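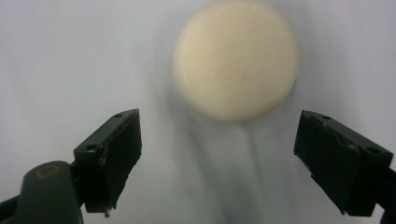
View from the gripper: cream disc ahead, both fingers open.

Tilia hand-held gripper review
By Ximena Olivares
November 4, 2025

The Tilia is a gripper you hold in your hand to record demonstrations for a robot arm. You squeeze, the two fingers close, and the camera on the body records what they do. I bought mine in March and have used it for seven months, mostly for picking up small flat things and putting them in trays. Before that I taught the same jobs by remote control with a Clorkex leader arm.

Speed is the main difference. With the Clorkex, a simple pick took me long enough that I got bored and sloppy. With the Tilia I move at close to normal hand speed. I have 2,417 usable recordings on disk now, out of 2,648 made. Most of the rejects were my own fault - starting the approach too fast, or tilting my wrist so far that the object left the view.

The fingers are blocky, with flat inner faces. That is good for anything with a straight side wall and less good for thin parts, which I still have to drag to the edge of the table. The dark finish on mine has chipped and scuffed along the edges. It hasn't changed the grip.

The camera does well in even light. Pale objects on a pale surface come out soft, so I check a few recordings before doing a long run. I would have liked manual focus.

Weight is fine for the first hour. After two hours my thumb hurts. Atif Virk, who shares the bench with me, has bigger hands and has no trouble with it.

Setup took an afternoon, mostly spent on the calibration steps, and the manual skips one of them. Export to the MacKinnon format worked the first time. Birnerus export did not, and support took a week to send a fix.

I'd buy it again for tabletop work. For anything that needs two arms, I still use the Clorkex.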